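Limescale: what I do in a very hard water house

We moved to Skomley seventeen years ago and the first thing I noticed, before the damp patch and before the neighbour's cockerel, was the kettle. I'd brought a nearly new one with me and by the second week it looked as if somebody had plastered the inside. I come from a soft water town and had never given limescale a thought in my life. Now I think about it far more than is healthy, and people keep asking me what I use on what, so I've finally typed it all up. Help yourself to whatever is useful!

None of it is expensive. Most of it comes down to some sort of weak acid and a bit of patience, and the patience is the part I've had to work on.

What I keep in the cupboard

Citric acid, the powdered kind, in a big tub. I buy mine from Alipour, the hardware shop by the station, because they sell it loose and will fill up your own jar. You can get it online as well, or in the home brewing aisle if you've got a shop that still has one. It dissolves in warm water, it doesn't smell and it works faster than vinegar.

White vinegar, the cheap clear sort. Brown vinegar will do the job, but it stains grout and your bathroom will smell like a chip shop until teatime.

Old cotton rags, torn small. A couple of retired toothbrushes. A wooden cocktail stick or two. Sandwich bags and elastic bands. A washing-up bowl that you don't mind leaving in the bath overnight.

And rubber gloves, please. Citric acid finds every paper cut you own.

One warning before the rest, and it's the only bit I'll be bossy about. Never mix any of these with bleach or use them straight after bleach. It gives off a nasty gas and you really don't want that in a small bathroom with the door shut. If you've put bleach down the loo, flush it several times and leave the descaling for another day.

The kettle

Half fill it, boil it, switch it off at the wall and then add a heaped tablespoon of citric acid. Do it in that order. If you put the powder in first and then boil, it can froth up and come out of the spout, and I have mopped that up twice so you don't have to. Leave it for 40 minutes. Pour it away, wipe round the inside once it's cool, then boil a full kettle of fresh water and pour that away too.

I do ours every three weeks. If I let it go to six, the scale sets properly and I need two rounds to shift it. My sister does hers twice a year and says the tea tastes fine. It does not taste fine.

Stick a note on the kettle while it's soaking! My husband made himself a coffee with the citric acid once and drank half of it before he said anything.

Don't throw the hot solution away either, if you've got something else that needs doing. I tip mine over the teaspoons, or carry it up to the bathroom in a jug (once it has cooled a bit) and use it on the plughole.

Taps

The crusty bit where the water comes out is the easy part. Soak a rag in vinegar, wrap it round the end of the tap, put a sandwich bag over it and hold the lot on with an elastic band. An hour is usually enough. Take it off, scrub with a toothbrush, rinse well and dry it.

The base of the tap, where it meets the sink, takes longer. Water sits there all day. I lay a rope of wet rag right round it like a little collar and leave it while I have my lunch. Then I go round with the cocktail stick, which gets into the seam without scratching.

Check what your taps are made of first, though. Chrome is pretty tough, but anything gold-coloured, brass, nickel or with a coating can go dull or patchy if you leave acid on it. With those I use very weak stuff for five minutes, rinse, look at it, and do it again if I need to. Mitsuko Onishi, who lives two doors down and has the most beautiful old brass taps, won't let vinegar within a foot of them. She dries them with a tea towel after every use and hasn't got a speck of scale on them, so there's that.

The little mesh thing inside the tap

It's called an aerator, and if your tap has started spraying sideways or gone feeble, look there first. Most of them unscrew. Put the plug in before you start, or you'll be hunting for a rubber washer in the U-bend.

Wrap the tap end in a cloth so the pliers don't mark it, and turn gently. If it won't go, don't force it! Do the vinegar bag for an hour and try again. Once it's out, lay the pieces on a towel in the order they came off, soak them in a mug of citric acid solution, brush them, rinse them, and put them back in the same order. I take a picture on my phone now. The first time I did it I had one washer left over and a drip for a month.

Showerheads

If yours comes off, take it off and leave it face down in the washing-up bowl with warm water and a couple of tablespoons of citric acid. Two hours, or overnight if it's bad. If it doesn't come off, it's the sandwich bag trick again with a bigger bag, a freezer one for preference, and more than one elastic band. Mine fell off in the night the first time and the cat nearly went through the ceiling.

The rubbery nozzles you get on newer showerheads are a doddle. Rub them with your thumb while the water's running and the scale pops out in little crumbs. I do that whenever I'm waiting for the water to warm up.

The hose wants a look now and then as well. Run your cloth down the length of it and dry round the joints.

Glass and tiles

I have a squeegee hanging on a hook in the shower and everyone in this house has been told about it. Some of them even use it. If the water never gets the chance to dry on the glass you don't get the scale, and it takes less than a minute.

For glass that's already cloudy, warm some vinegar slightly, add a tiny drop of washing-up liquid so that it clings, and put it on with a sponge. Leave it for ten minutes and don't let it dry out. Rinse, squeegee, then go over it with a dry cloth. You may need to do it several days running if it's been building up for years. Some old glass is etched, and that won't come off with anything, so if you've had three goes and it looks the same, save your elbows.

Please don't use any of this on marble, limestone or travertine. Those stones are made of more or less the same thing as limescale and the acid will eat straight into them. I know someone who ruined a very nice windowsill that way. Tiles are fine if they're glazed, but be quick around the grout and rinse it thoroughly.

The loo

Under the waterline is where it gets grim. Push as much water as you can round the bend with the brush, so the level drops, then tip in 100 grams of citric acid dissolved in a jug of warm water. Warm, mind you, because boiling water can crack the pan. Leave it overnight with the lid down. In the morning give it a good scrub and flush.

For a stubborn ring, soak some loo roll in the solution and press it all round, so that it sits right against the scale. It looks revolting and it works a treat.

Washing machine and dishwasher

Read the booklet first, as some makers don't like you putting acid through their machines and would rather you used their own descaler. Our old Drirnora washing machine didn't mind, so I ran it empty on a hot wash every couple of months with a few spoonfuls of citric acid in the drum. The new one came with its own instructions and I follow those like a good girl.

For the dishwasher, the main thing is the salt. Keep it topped up, and check that the hardness setting is right for your water. Ours was set for soft water when it was fitted and I blamed the tablets for a year! Your water company will have the hardness figure on its website if you put your postcode in.

Wipe the rubber seals while you're down there. Scale and grease make a sort of paste in the folds.

Irons

I gave up filling mine from the tap. A bottle of deionised water lasts me months, and I haven't had a brown splodge on a white shirt since. If yours is already spitting bits, use the self-clean button if it's got one, over the sink, with the window open for the steam. Vinegar isn't a good idea in most modern irons.

For marks on the soleplate, wait until it's cold, then wipe with a damp cloth and a bit of bicarb paste. Keep the paste out of the steam holes, and finish with a clean damp cloth.

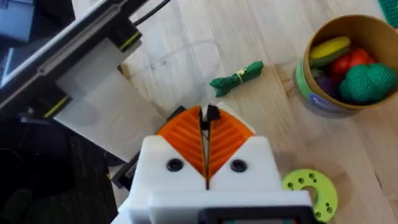
Vases and flasks

A flower vase with a white tidemark wants filling right past the mark with warm citric solution, so that the whole line is covered. Leave it till bedtime. If there's a narrow neck you can't get a brush down, add a spoonful of uncooked rice, put your hand over the top and swirl it about. Then rinse it out over a sieve.

Same for flasks, minus the rice if there's a glass lining. Do the lid separately and take the seal out if it's meant to come out. I leave ours upside down on the rack overnight with the lid off, and put it away in the morning.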